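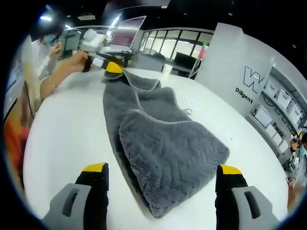
Two hand-held grippers used to fold a gray blanket on a round table.

Hand-held gripper demonstration
By Mutua Tanui
Updated July

Hand-held gripper demonstration is a way of showing a robot how to do a task. A person holds one or two gripper tools and does the work directly, while a camera on each tool records what the jaws do. The recordings are later used to train a control program for a robot arm that carries a similar gripper. It is one of several methods grouped under robot teaching by demonstration, along with kinesthetic teaching and teleoperation.

Equipment

The tool is usually a molded housing with a handle, a trigger and two fingers that open and close. The camera is mounted so that the fingers stay in view the whole time. On many tools the fingertips are a bright color, such as yellow, which makes them easy to find in the recording. The opening between the jaws can be measured by a sensor or worked out from the video.

No robot needs to be present during recording. The tools can be carried to a kitchen, a shop or an office, and a session can be set up on an ordinary table. Position is tracked either from the video itself, often with help from a motion sensor in the housing, or by outside trackers fixed in the room.

Comparison with other methods

In kinesthetic teaching, the person takes hold of the robot arm and moves it through the task. The joints record their own positions, so the data fits that arm exactly. Moving two arms this way at once is hard for one person, and the person's body often blocks the robot's cameras.

In teleoperation, the person works at a distance with a joystick, a headset or a smaller copy of the arm, called a leader arm. The robot does the task while its motions are stored. This shows clearly what the robot is able to do, but it is slow, and most systems give the operator little sense of touch.

Hand-held tools are faster than either. The person feels the pull of the object through the handle, and both hands can work together. The main drawback is that a person can reach, twist and speed up in ways the robot can't. Recordings that go outside the arm's range have to be removed or adjusted before training.

Use with cloth

Folding is a common task for paired grippers. Towels, shirts and blankets have no fixed shape, and their motion is difficult to write out as a set of rules. One gripper may raise an end of the cloth while the other works near the opposite end. A thick blanket behaves differently from a thin sheet: the layers are bulky, the folded edge is rounded, and the jaws must open wider to take hold of it.

Operators are commonly told to start with the cloth in a different position each time. A program trained on a single starting layout tends to fail when the cloth is turned or bunched up.

The Rurnulville trials

A small set of folding trials was run in Rurnulville by Grelleck, a maker of laundry equipment, using a gripper pair named Vilemitz. The set held more than 700 recordings made by 11 operators. Recordings in which the cloth slipped were kept and labeled separately. The trained program was tested on 2 robot arms at the company's Tolentino site, where it folded small blankets more reliably than large ones. Testers put most of the failures down to the first grasp, when the jaws closed on only the top layer.

A later round added 3 fabric types and a shorter handle. Results from that round have not been released.

See also

Kinesthetic teaching
Leader arm
Imitation learning
Cloth manipulation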